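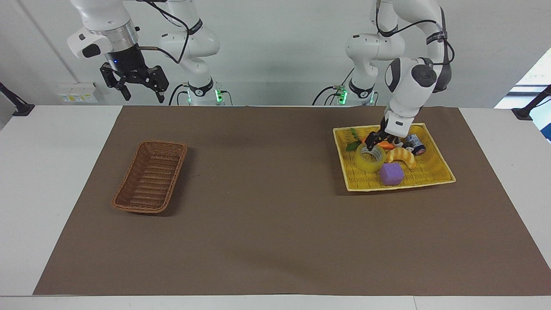
*Wicker basket and yellow tray on the brown mat.*

**Tastby House, Cumlow – letting checklist, 18 Aug 2018**

I do this walk-round before every new tenancy, and I've typed my comments in as I went, so sorry if they ramble a bit!

**Outside**

- [x] Gutters and downpipes – clear at the front, one loose bracket at the back (I've tightened it, but keep an eye on it)
- [x] Front path – level, no wobbly slabs
- [ ] Outside light by the bin store – dead. New bulb didn't help, so that's one for the electrician
- [x] Parking bays – lines repainted, and they look so much better

**Hall and stairs**

- [x] Smoke alarms – both tested, both very loud
- [x] Handrail – solid all the way up now. The top fixing was working loose in January
- [ ] Stair carpet – 2 treads lifting near the turn. Needs doing before anybody gets a key, it's a proper trip hazard
- [x] Front door – opens from the inside without a key

**Kitchen**

- [x] Brumberg boiler – serviced, pressure fine, record in the folder
- [x] Carbon monoxide alarm – tested, in date
- [x] Fire blanket – on its hook by the door
- [ ] Extractor – runs, but it rattles like mad on the high setting. Filter wants a good clean first and then we'll see
- [x] Meter cupboard – cleared out, stopcock turns easily
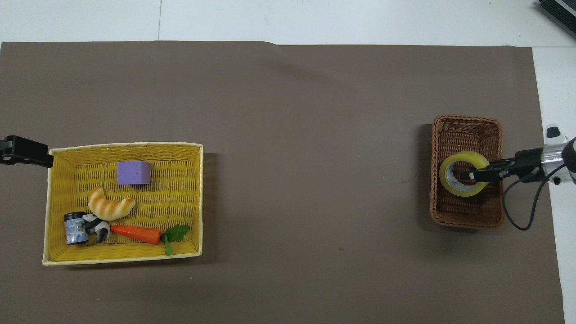 **Does the tenant need to be in when the stair carpet is fixed?**
The flat is still empty, so the fitter can collect the key from the office and let himself in.

**Bathroom and bedrooms**

- [x] Bathroom fan – fine, comes on with the light
- [x] Sealant round the bath – redone, nice and neat
- [x] Window restrictors – fitted upstairs and all catching properly
- [ ] Back bedroom blind – the cord has no safety clip. Please don't let this one slide, I've asked before
- [x] Mac Giolla locks on the sash windows – keys labelled and in the drawer

**Costs and odds and ends**

The Mac Giolla quote for the stairs and the light came in at £423, and I'm happy with that. We've set aside £2,000 for the whole building this year (still plenty left, hooray). Spare fob is number 40 on the key board.

I'll come back to look at the stairs, the blind and the outside light once they're done, and I won't sign this off until all three have a tick. The extractor can follow on afterwards.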